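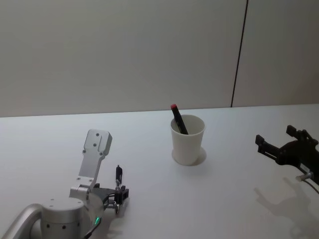
Paper cup with the red-capped marker in it.

I've been using paper cups as pen pots since May, when the china mug I had on my desk cracked down one side. I meant to buy a proper pot. Then I found a sleeve of 80 white cups at the back of a cupboard, left over from my sister's party, and stopped looking.

They do the job well enough. A cup holds a marker, a couple of biros and a pair of small scissors before it starts to feel unsteady. Anything heavier and I put a few coins in the bottom. A marker on its own is fine — it leans against the rim and stays put.

I did try a desk tidy from Sheehan in Pikham. It had 3 compartments, all too narrow for a fat highlighter, so it went to the charity shop.
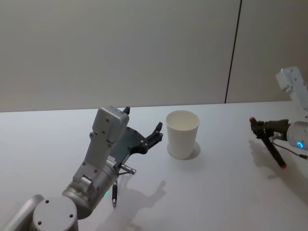

Posted by Indrek Krūmiņa, 2022-01-14

White cup on a white table is plain, I know. I thought about drawing on mine and decided against it. A plain one is easy to write a label on, and I can swap it when the rim goes soft, which takes a few months if you keep it away from your tea.

Store markers however you like, but check the caps. I lost a good black one over Christmas because I hadn't pushed the cap on until it clicked.

Next I want to sort out the drawer with the envelopes in it. There are cup lids in there too, and I have no idea what to do with those.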